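Subject: Re: draft rules for two-arm cells - section on handovers
Date: December 16, 2022

Quick one before I lose signal, comments on the draft below. Mostly fine with it. Using our plate cell as the test case, the Hebden one, so you can see what I'm on about.
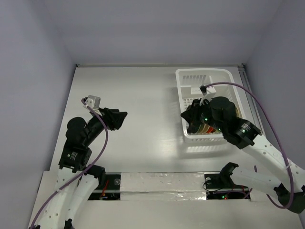
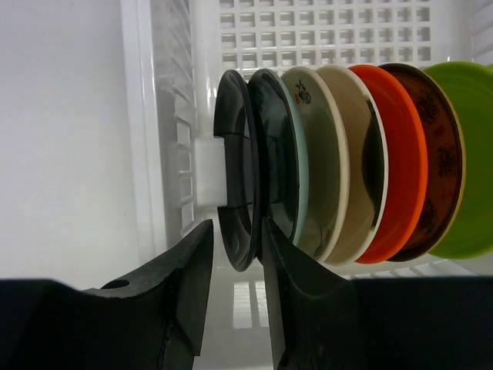
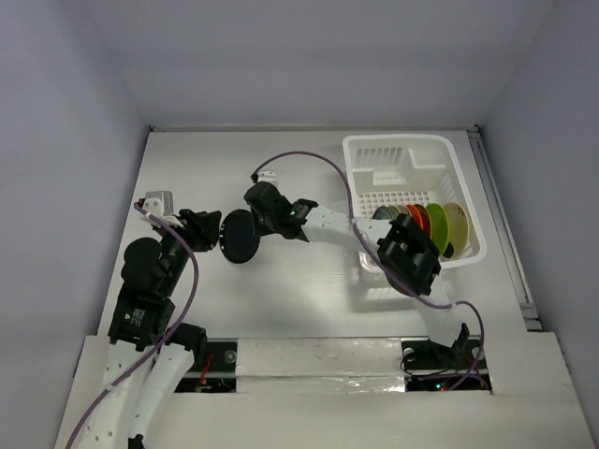 Main thing is the handover rule. The draft says one arm holds, the other waits outside. Good in theory. Doesn't say who owns the part while both grippers are near it, and that's where people get it wrong. I'd write it as: first arm keeps grip until second confirms, then opens, then backs off straight. No sideways moves. Speed cap for both the whole time, not just the one that's moving.

Cables. Needs its own line. Enough slack for full reach, tied to the link, and checked at both ends of travel - not just at home. We check ours every 800 cycles, Skotwood wait till 3,000 and I think that's too long.

Also glossy dishes. Dark shiny ones are a pain for the wrist camera, so please don't make one lighting value mandatory for everbody.

> From the Prodel end: we think section 3 is ready to go out as is.
> Open faces on the cell should be allowed if force limits are set
> and there's a stop button within reach. Cable checks "at regular
> intervals" seems like plenty. Any objections, speak up.

So yes, objecting, but only to the last bit. "Regular intervals" means nothing. Put a number in, even if it's up to the site to pick a lower one. Our log is at 3,243 cycles and it's the only reason I can argue this at all.

Happy with open faces. Stop button should be reachable from where you load, pls add that.

Will send proper wording in January, Salent want to see it too befor it goes anywhere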